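From: Edmund Nowakowski
To: flakon-floors
Date: September 10, 2021
Subject: Re: [flakon-floors] Herringbone over the old subfloor, movement at the long wall

Iveta Hrnčiar wrote:

> We have a 1954 building with the original plank subfloor, boards running
> parallel to the long wall. The owner wants oak herringbone throughout the
> front room. My installer says the pattern can go straight onto the planks
> if they are screwed down first. He also wants a 4 mm gap at the walls
> because the baseboard is thin. The finish flooring has been in the room
> since February. Is there anything here I should push back on?
>
> Second question. Where do you start the layout when the room is not square?
> Ours is out by 27 mm from one end to the other.

Iveta,

Push back on both points.

Planks first. Screwing them down stops the squeaks but does nothing about each board swelling and shrinking across its own width. In a straight-laid floor you can run the new boards across the old ones and get away with it. In herringbone, the blocks lie at 45 degrees to the walls, so every plank joint passes under a large number of short pieces, and the movement shows up as open end joints. Put a plywood layer over the planks, with the sheets staggered and a small gap between them. Glue the blocks to the plywood. Check for flatness before the glue comes out. Sand the high spots and fill the low ones.

The wall gap is too small. Herringbone moves in both directions, so you can't treat one pair of walls as the safe pair the way you can with strip. Follow the flooring maker's figure for your room width. If the baseboard won't cover it, undercut the plaster or add a shoe molding. Keep the same gap at the hearth and at any pipe.

"In the room since February" doesn't tell me much. Were the bundles opened? Was the heat on? Take moisture readings on the blocks and on the subfloor, write both down, and compare. Take the block readings from the middle of the stack as well as the top. Þröstur Bergmann posted a table for this to the list a while back and it should still be in the archive under "Detport job, readings."

On layout: don't start from a wall. Snap a center line from the midpoints of the two end walls, then check how it looks from the main doorway. With 27 mm of error you can split the difference and leave the taper in the border cuts on both sides. If there is a plain border strip, keep the strip an even width and lose the taper between it and the wall, or it will be visible from across the room. Glue up the first few rows on a backing board, screw that board down on the line, and leave it alone overnight before working off it.

Finish: Naima Ramadan and I disagree here. She prefers hardwax oil because it can be spot repaired. I prefer a matte waterborne finish on light wood because it yellows less. Either is fine if the sanding is done right. Run the last pass of the big machine at a shallow angle to the center line and finish with a rotary. Cross-grain scratches in half of the blocks are the most common complaint I get.
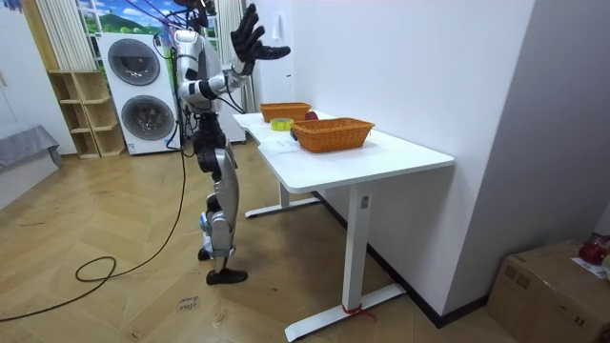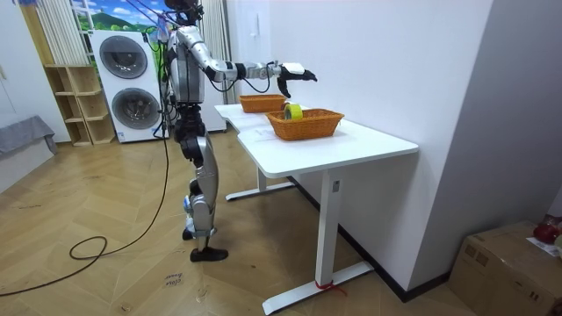

Wood floor with a white desk, two views of the same room. Herringbone in both.

Edmund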